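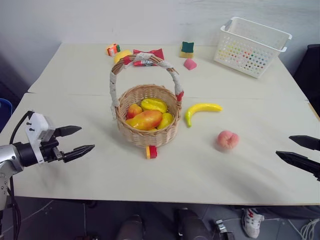 Resetting the two-arm table cell after a gripper change

Bench notes, Zulton cell 3. Last tidied up in March.

These notes are for anyone who has swapped fingers, a bracket or a whole gripper on the two-arm cell and now needs it picking properly again. Written in a rush between jobs so apologies for the shorthand. If your cell is the older Koivisto build most of this still holds, but the cable run is different, see the bit near the end.

Allow an hour. Less if only the fingers came off. More if you drop a screw down the back of the base, ask me how I know.

What you need

Hex keys, the short set and one long-reach
Torque driver
Threadlocker, the medium one not the permanent one
Lint-free wipes and a bit of isopropyl
Steel rule
Hook and loop cable ties (no zip ties on the arm please)
The fruit basket set, for the pick check
A marker pen and the cell log

Before you touch anything

Park both arms. Use the park routine on the pendant, don't just jog them out of the way. Park puts the wrists where you can reach the bracket screws without leaning over the table.

Then stop, lock off, key in your pocket. Both arms, even if you're only working on one. They share a controller and a start command goes to the pair.

Check the gripper is not holding something. Sounds daft. If it is, open it from the pendant before locking off, otherwise you'll be prising a rubber lemon out by hand.

Take a photo of the cable loop on your phone. You'll want it later.

Part 1. Taking the old gripper off

1. Undo the cable tie nearest the bracket. Leave the rest alone for now.

2. Unplug the gripper lead at the bracket end. Hold the plug body and pull straight. Do not pull on the cable.

3. Support the gripper with one hand. Back the bracket screws out a turn each, going corner to corner, then take them right out. Put them in the tray. Not on the table, they roll.

4. Gripper and bracket come away together. If it sticks, a gentle twist. The locating pin can be tight on a warm wrist.

5. Wipe the wrist face. Look for burrs round the pin hole. Any burr at all and the new one will sit crooked and you will chase it all afternoon.

Part 2. Fitting the new one

Offer the bracket up with the pin at the top. It will go on upside down if you let it, pin hole goes right through. Cable outlet should face back along the arm, not out over the table.

Spot of threadlocker on each screw. Finger tight first, all of them, then torque to the figure on the card inside the cabinet door. Corner to corner again. Pen mark across each screw head and onto the bracket so the next person can see at a glance if one has moved.

Now the fingers. Ours are the long tapered ones from Jamora. They're handed, though it's hard to see. Lay both on the bench with flat sides together, the tips should meet the full length. If there's daylight between them, you have two lefts. Swap one.

Fit the fingers, close the gripper by hand on a strip of paper and tug. Should grip evenly. If the paper pivots, one finger is proud. Slacken, nudge, retighten. Repeat untill it holds flat.

Part 3. The cable

More faults on this cell come from the cable than from everything else put together. Take it slow.

The lead wants a loose loop off the top of the bracket and then back along the arm. Big enough that the wrist can turn full travel both ways and never go taut. Small enough that it doesn't hang down in front of the fingers or catch the other arm when they cross.

Plug in, tie once behind the wrist, then turn the wrist by hand to each end with the power still off. Watch the loop. If it pulls at the plug, give it more. If it flops over the bracket, take some back. Compare with your photo.

Tie the rest. Ties snug, not tight, you should be able to slide the cable with a firm push.

While you're down there, have a look at the floor runs. Anything that has crept under where people stand, push it back against the wall.

Part 4. Power up and zero

Everyone clear, key back in, power on. Wait for both arms to finish their self check. If one goes and the other doesn't, it's nearly always the lead you've just plugged in.

Open and close the new gripper ten times from the pendant at slow speed. Listen. Clicking means a finger is touching the bracket on the way out.

Set zero: close fully with nothing between the fingers, press and hold Set. Open fully. The readout should come up 995. A few counts either side is fine. Down in the eight hundreds means a finger is fouling or you set zero with a bit of paper still in there (yes).

Now the tool offset. Jog the tips down to the corner mark on the table and measure the gap with the rule. Type in the new finger length: 69 mm for the Jamora fingers, measured from bracket face to tip. If you're running something else, measure it yourself, don't trust the drawing.

Do the same mark with the other arm even if you haven't touched it. The two need to agree on where the table is. If they don't, handovers go wrong and you'll blame the wrong gripper.

Part 5. The pick check

We use the toy fruit for this because it's cheap, it squashes a bit, and the shapes are all awkward in their own way. Lay out the basket in the middle with fruit in and round it, plus a few odds and ends. Sponges are good. So is anything in a crinkly packet. Spread things so that both arms have something near them.

Keep tall stuff to the middle or the back. Basket handle is the tallest thing on the table and the path planner needs to know about it, so run a fresh scan every time you move the basket. Even an inch.

Run the checks in this order, slow speed:

Peach. Round, fuzzy, forgiving. If it can't pick the peach go back to Part 4.
Banana. Pick across the middle of the curve. If it swings round in the fingers the tips aren't closing parallel, back to the paper test.
Sponge. Should dent, not fold. If it folds your force is too high.
Packet. Light pinch near one end. Slips mean dirty tips nine times out of ten. Wipe and retry.
Fruit out of the basket. The hard one. Come down from above, inside the handle, wrist square to it. Watch the cable loop here, it's the likeliest place for it to snag.

Then the same again with the other arm.

When both are happy, bring speed up to normal and run the full routine. It's 31 picks. Drops get written down with which arm and which object. One drop, rerun that pick. Two drops on the same object, stop and find out why, don't just turn up the force.

Things that go wrong

Gripper opens but won't close. Lead not fully home. Push it til it clicks.

Closes, then lets go after a second. Force limit reset to default when the gripper was swapped. Put it back to what's on the cabinet card.

Picks everything slightly to one side. Offset not saved. You have to press Save twice, once for the tool and once for the cell. Catches everyone.

Arm stops short of the basket. Old scan. Rescan.

One arm fine, other hits the table. Stop straight away. Zero was done with the wrong tool selected. Redo Part 4 from the top for that arm.

Random dropouts mid move. Cable. Go and look at the loop.

Older Koivisto cells

Cable leaves the bracket from underneath on these. The loop goes the other way round and needs to be longer. Screws are a size smaller too, so do not use the torque on our card, use theirs. Zero is set with the fingers open instead of closed. Everything else the same as far as we've found.

Looking after it

Wipe finger tips at the start of each shift. Glance at the pen marks while you're there.
Weekly, turn the wrist by hand with power off and watch the cable.
Monthly, paper test and corner mark on both arms.
Fuzz from the peach builds up on the tips, more than you'd think. A wipe sorts it.

Spare fingers are in the second drawer, bagged in pairs. Keep them in pairs. Spare brackets come from Flosbridge, order before the last one goes as they can be slow.

Log the swap when you're done: arm, what was fitted, open reading, finger length, drops. Then put the fruit back in the bag.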